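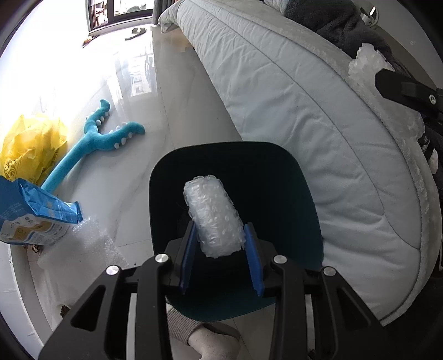 A rolled-up piece of bubble wrap. The bubbles are full of air.

What is bubble wrap?

Bubble wrap is a sheet of thin plastic with lots of small pockets of air sealed inside it. People wrap it around things that could break, such as cups, vases and picture glass, before they are posted or moved to a new house.

Most bubble wrap is made from a plastic called polythene. Carrier bags and sandwich bags are often made from polythene too.

How does it protect things?

When you drop something hard on the floor, it stops very suddenly. A sudden stop means a big force, and a big force can crack a cup.

Air can be squashed. If the cup is wrapped in bubbles, the air inside them squashes a little when the parcel lands. The cup still stops, but it takes slightly longer to do so, and the force on it is smaller. Falling on a mattress hurts less than falling on a pavement for the same reason.

The bubbles also spread the push out. A knock on one corner of a box is shared between many bubbles, so no single part of the cup takes all of it.

How is it made?

The plastic starts as tiny beads. A machine melts them and presses the melted plastic out into a long, very thin sheet.

The warm sheet passes over a roller with rows of small holes in it. Air is sucked through the holes from the inside, and this pulls the plastic down into each one to make a little cup shape. A second, flat sheet is then laid on top. The two sheets stick together while they are still warm, and the air is trapped between them.

After that the plastic cools and is wound onto a big roll, ready to be cut.

Who invented it?

Bubble wrap was invented in 1957 in the United States by two engineers. They were trying to make wallpaper with a bumpy surface, and stuck two plastic shower curtains together. The wallpaper did not catch on. A few years later the material was being used to pack computers.

Why does it pop?

When you squeeze a bubble, the air has less room and pushes harder on the plastic. If you squeeze hard enough, the plastic splits. The air rushes out all at once, and your ears hear that as a pop. Large bubbles usually make a deeper sound than small ones.

A popped bubble has lost its air and cannot protect anything, so save the popping for wrap that has already done its job.

Try it yourself

You will need 2 boiled eggs, some bubble wrap, sticky tape and a tray. Ask an adult to boil the eggs and let them cool.

Wrap one egg in 3 layers of bubble wrap and tape it shut. Leave the other egg as it is. Hold both eggs at the height of your knee and drop them onto the tray. Unwrap the first egg and look at both shells. Which has more cracks?

You could try again with newspaper or an old sock — any soft material will do — and write down what happens each time.

Words to know

Polythene: a light, bendy plastic used for bags and packaging.
Force: a push or a pull.
Engineer: a person who designs and builds things.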